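The Catchall Table
By Kirsty Bright

Every home I have loved has had one surface where things land. At my grandmother's place it was the lid of the piano. In my first apartment it was the top of the fridge, which meant that finding my keys involved a chair. Now it's a table by the back door, and I've become a little obsessed with other people's versions of it.

So I went visiting! Over a few weeks I drove out to kitchens, porches and mudrooms around Zulthorpe, drinking an alarming amount of coffee and asking people to please not tidy up before I got there. (Most of them tidied up anyway.)

Nhi Lại keeps hers in the narrow hall between the kitchen and the yard. She gardens before work, so the gloves come off there, the phone gets picked up there, and seed packets pile up until the weekend. "If I put the gloves away properly, I don't garden," she told me. "They have to be where my hand is." I wrote that down and underlined it twice, and when I got home I moved my own gloves out of the shed.

Gloves, keys, a tin, something in a pot. I kept running into the same handful of things, in houses that otherwise had nothing in common, and I never got tired of it. A tin is such a good object. It closes, it stacks, it makes that soft pop when the lid comes up, and you can keep string in it for twenty years. Annunziata Caputo has a whole shelf of them, and the oldest came from a tea shop in Triltitz that closed before I was born. She keeps buttons in one and birthday candles in another, and she opened every single one for me with great ceremony.

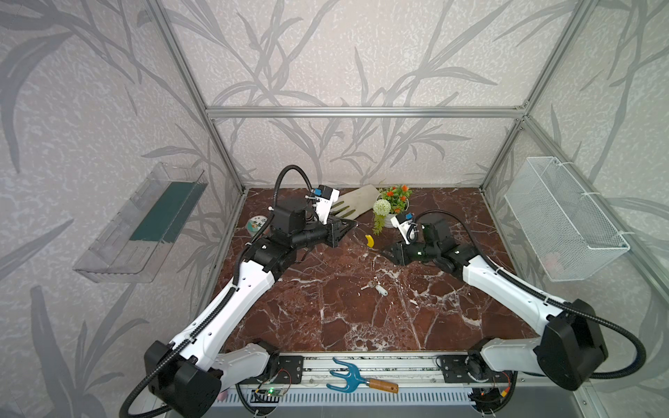
Then there's the question of fake flowers, and I'm going to take a stand. I like them! I used to be a snob about this. I thought a plant ought to be alive or ought to be somewhere else. But a dark hall in October is no place for a geranium, and a small pot of artificial blooms in a loud orange or red does wonders for a corner that gets an hour of daylight. Fuad Seyoum bought his for four dollars at the Obeidat flea market and has dusted it faithfully ever since with a dry paintbrush, working from the top down. A hair dryer on the cool setting does the job too, if you hold the pot.

What goes under all this matters more than I expected. Wood is lovely and forgiving, and scratches only make it better, but damp gloves will leave a mark if you let them sit. I have a weakness for dark stone with pale veins running through it, because a bit of potting soil disappears into the pattern and everything light you set on top looks as if you meant it. A gray glove and a silver key on dark marble? I'd hang that on my wall. Crumbs vanish too, so run your palm over it now and then.

And please, put something on your key. Gemma Testa lost hers three times in one winter before she added a fat white fob, and she hasn't lost it since. Mine has a cork from a Tostik cider bottle, which floats, though I have yet to drop it in a lake.

If you share your house with a small person, there will also be toys. I counted this as a nuisance until I noticed how much I missed them on the tables that had none. A yellow banana no longer than my thumb, a wooden duck, one wheel from a long-gone truck. Fuad's daughter leaves hers beside the flowerpot every night and collects them at breakfast, and he has learned to set his coffee down on the other side.

Wall storage helps if the table is small. A clear acrylic shelf takes up hardly any room to look at, and it will hold the mail or a favorite card standing up against the back. Hang it low enough to reach with a bag on your shoulder. I hung mine too high the first time and have two extra holes in the plaster, now covered by a calendar.

I got home from the last visit after dark, arms full of rhubarb from Nhi's yard, and put everything down by the back door. The rhubarb was still there in the morning, on top of the gloves, with my keys somewhere underneath.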